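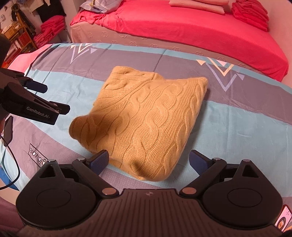 How much should a small laundry business set aside if it wants a machine to do its folding?

More than the price on the quote. Training, spare parts and the hours staff spend showing the thing what to do all have to come out of the same pot, and at Clarkura they very nearly didn't.

Clarkura, which washes and folds bedding and knitwear for guest houses and private customers, has put back a decision on buying two folding arms until April. The order was meant to go through this month. It was held up after staff asked what the supplier, Pilora, meant by "site preparation", a line on the quote with no figure next to it.

The answer came back as 70 hours of hand-guided folding, done by Clarkura's own people with hand-held grippers, before either arm is switched on. Jumpers, towels, sheets and blankets all have to be handled this way, on beds as well as on tables, so that the software has something to learn from. Pilora supplies the grippers. It does not pay the wages.

Itsuki Tanabe, who looks after equipment buying for the firm, said he had read the quote three times and taken the line to mean moving furniture.

"I thought it was a morning with a tape measure," he said. "Seventy hours is a person gone from the floor for two weeks. I'd like to see that written down as money, by them, before I sign."

He is also unsure about the knitwear. Pilora's brochure gives a rate of 22 items an hour per arm, but a footnote says the rate is for flat cotton. Nothing is promised for wool or for anything with a thick cable pattern, and those are the pieces Clarkura's customers complain about when they come back badly creased. Tanabe has asked for a separate rate for heavy jumpers. He had not been given one by the time this was written.

There is a rival offer. Lema, a smaller supplier, would rent out a single arm by the month and do the teaching itself, at its own premises, using a box of items sent over by the laundry. Staff were cool on that as well. The rent goes up after the first year, and the contract says little on who pays if a customer's jumper is pulled out of shape.

The case for buying anything at all rests on a count done last autumn, when the folding tables were running 227 items behind at the end of the worst shift. That is a real backlog. It was also one shift, in a week when the second dryer was out, and it has been quoted in every planning paper since as though it happened nightly. One more folder on the late shift has not been costed, although the request has been made twice.

Cinditz, the guest house group that sends in most of the bedding, has said it will not pay more per item for machine folding and does not mind who or what does the work.

Tanabe wants three things from both suppliers before April – a full price including staff hours, a rate for knitwear, and a clear line on damage. Pilora says its present quote will stand until then. Spare finger pads are extra.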